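Robotic item picking at Bornthorpe

Robotic item picking at Bornthorpe is the part-automated handling of small mixed goods at the Zarkard returns warehouse in Bornthorpe. It was brought in to take over the sorting of loose household and office items, which had been done by hand at long benches. The site handles up to 3,000 items on a busy day, with Monday usually the heaviest.

Background

Zarkard moved its returns work to Bornthorpe from a smaller building in Prustton. Of the 326 people employed there, 15 worked full time at the sorting benches. The job involved a lot of bending and reaching, and wrist and shoulder complaints were common. The first trial cell was set up by the engineering firm Paucar and ran on the early shift only.

Effect on staff

No bench sorters were dismissed, but the number of bench posts fell as people left or moved. Several became cell attendants, who refill bins, clear failed picks and record which goods cause trouble. The post pays one grade higher and needs 2 weeks of training. Shift leader Rocío Usuga, who led the move from the benches, has said that the lifting is easier but the day is quieter - attendants often work alone, where sorters used to talk across the bench. Breaks were later lined up between cells for this reason.

Operation

A robot arm reaches into a metal-floored bin and takes hold of items one at a time with a gripper. Goods are mixed on purpose during trials. Clear plastic is among the harder materials, as it throws back bright reflections, and soft goods such as sponges can lie at awkward angles. 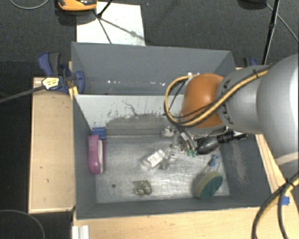
Limitations

Very thin items and anything leaking are still sorted by hand. Attendants may stop a cell at any time, and stoppages are not counted against them.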